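Bottle drop-off – your questions

Updated August 7, 2022

What can I bring?
Clear plastic drinks bottles, mostly. Coloured ones go in the green bin by the door, not on the tables please. No glass, no milk cartons, no oil bottles (we did ask last time).

Do they need to be empty?
Yes. Properly empty. A mouthful of squash in the bottom goes everywhere once the sack tips over. Quick rinse at home if it was anything sugary.

Caps on or off?
On. Squash the air out, screw it back tight. We used to say off, so ignore the old leaflet if its still on your fridge.
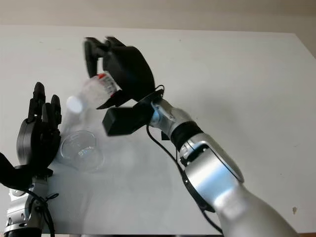
And labels?
Leave them. Paper or plastic, doesn't matter, they come away later at the Treralwood depot. Please don't sit there picking at them with a knife.

How many can I bring at once?
Up to 140 without asking. More than that, ring first – 2 sacks from one household is fine, a van load isn't. The school brought 619 in January and we were still sorting at teatime.

Can I help sort?
Please do. You stand at a table, check for dregs, check the cap's tight, bag it. Gloves if you want them. Under 13s need a grown-up with them. Ask for Marama Wihongi, or Iraklis if she's out.

What about those big water cooler ones?
No, sorry. Too big for the sacks. Try the tip.

Do I get money back?
No. Any money from the bottles goes to the Skurkitia playground fund.

Somebody's left a bag outside the gate, what do I do?
Bring it in if it's not leaking. If it is, tell Cempaka Hidayat and she will deal with it.

Where do I park?
Side road, past the bollards. Not accross the neighbours' drive.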